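Linditz opens its doors for an afternoon of household robotics

Linditz, Thu 28 April

Visitors of all ages got their hands on the tools behind household robotics at the Takolura open day in Linditz, where the morning was given over to talks and the whole afternoon to the least glamorous job in any home: dealing with the laundry and making the bed.

Takolura develops software that helps robots learn everyday chores from people. The open day was the first time the team has shown its bedroom work to the public, and the places for the guided demonstrations were all taken well before the doors opened. In total, 59 people signed up, among them pupils from two local schools, several retired engineers and a good number of neighbours who have walked past the building for years and wondered what goes on inside.

"We were so pleased to see the families come in," said Viera Oravec, who looks after visits and school links at Takolura. "People expect a big shiny machine doing something dramatic. Then they see a red cloth on a bed and they start talking about how they do it at home, and everybody has an opinion! One grandmother gave us a very thorough lesson in folding."

The demonstrations were built around Skurnel, the company's project on soft and floppy things such as clothes, towels and bedding. The work is done with a hand-held gripper. A person picks it up, opens and closes its two fingers, and carries out the chore with it, while a camera on the tool records what the fingers are doing. Those recordings are what a robot arm later learns from.

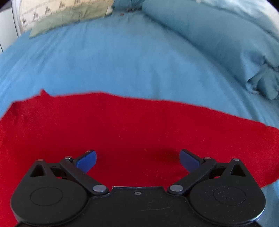 Cloth is one of the hardest materials for a machine to handle. A cup keeps its shape wherever you put it down, but a piece of fabric can lie in endless different ways, and every small tug changes it again. Lenka Kratochvíl, who leads Skurnel, took each group through the basics before inviting people to try for themselves.

"You have to decide where to pinch before you close the fingers, and with your own hand you never think about it," she said. "As soon as you hold the gripper you notice every choice you make. That is exactly the moment I love watching, when someone stops, looks at the cloth again and comes at it from a different side."

Groups were kept to 12 so that everyone could have a turn. The younger visitors took to it very quickly, and one group of pupils stayed behind to ask whether the same tool could be used for socks (it can, and the team has plenty of sock recordings to prove it). Adults tended to be more careful, and a few went back to the end of the queue for a second go.
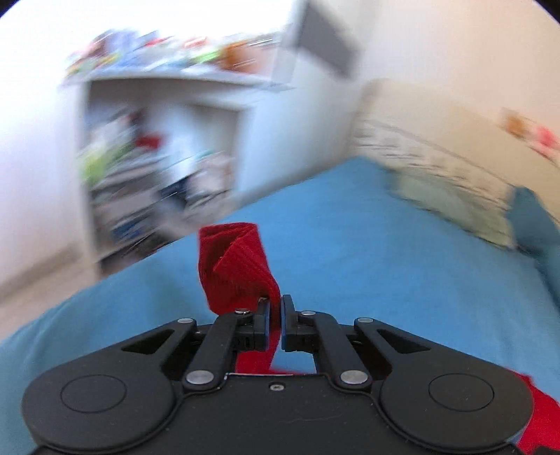

Reading time: 3 minutes

Jozefína Kolář, a teacher who came with her class, said the visit had given her pupils a new way to think about computing. "They have written small programs at school, but this was something they could feel in their hands. On the way back they were arguing about how you would explain folding to somebody who had never seen a shirt. I couldn't have asked for a better lesson."

Alongside the bedroom demonstrations, Libor Ondrejka from the workshop talked visitors through the moving parts of the gripper, the arms and pins that bring the fingers together, and answered questions on repairs, spare parts and what happens when one gets dropped. Yung-ching Tang gave two short talks on Fikre, the program Takolura uses to sort and check its recordings, and stayed on long after the second to chat with students thinking of a career in the field.

Tea and cake were served in the entrance hall throughout the day.

Takolura plans to hold a further open day in August, with a new set of demonstrations on kitchen tasks. Entry will again be free, and children under 12 should come with an adult. Schools and community groups in and near Linditz that would like a visit before then are warmly invited to get in touch with Viera Oravec at the Takolura visitor desk.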